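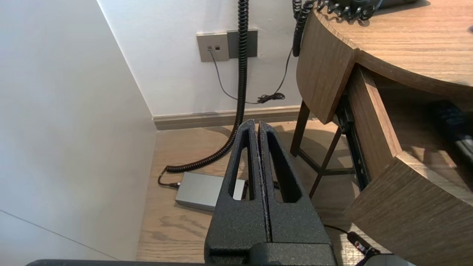 Robot sent back to the office to learn about drawers

Fotia has begun gathering training examples for its household and office robot software in ordinary furnished rooms, after a year of gathering them in a lab where, by the company's own account, every drawer opened beautifully.

The new program started in November and is run with Woltier, a furniture leasing firm that has desks to spare. Operators guide a two-fingered arm through small chores while a camera near the gripper records what the fingers are up against. The recordings, paired with the arm's movements, are then fed to a learning system that is meant to work out the general idea of a drawer.

It has a way to go. The lab version was trained on a single model of cabinet and became extremely good at that cabinet. Shown a desk with a curved front, it reached politely for a handle in the place where the cabinet had one and closed its fingers on air. It did this 10 times in a row before someone switched it off.

The cure, the company says, is variety. Operators are asked to leave rooms as they find them, with chargers on the floor, phone cords hanging where they hang and chairs pushed halfway under desks. Tidying up beforehand is against the rules, a policy that has been warmly received by staff.

So far the project has kept 241 recordings out of more than 800 attempts. The rest were thrown out for reasons listed in a progress note: the arm bumped the desk, the operator lost patience, the drawer was locked. Failed grasps are kept if the operator recovers and finishes the job. Locked drawers are not, although the note concedes that the robot will meet plenty of them.

Cables have turned into a subject of their own. An early build of the software treated any dark line against a wall as the edge of something that could be opened. Prasertsri, the labelling contractor on the project, now marks cords and plugs separately in every recording, and has asked for the rate per clip to be looked at again.

Fotia is not alone in the field. Its rival Zolex has been gathering its examples in simulation, where furniture is free and can be rearranged overnight. Fotia's view is that simulated drawers don't stick. Zolex's view is that simulated drawers can be made to stick, and that theirs do. Neither company has offered to open the other's drawers.

The aim is to have 200 recordings in each of the next group of rooms before the system is retrained. A public demonstration is planned once it can open a drawer, take something out and shut the drawer again. The shutting, according to the progress note, is proving harder to teach than expected – the operators keep forgetting to do it.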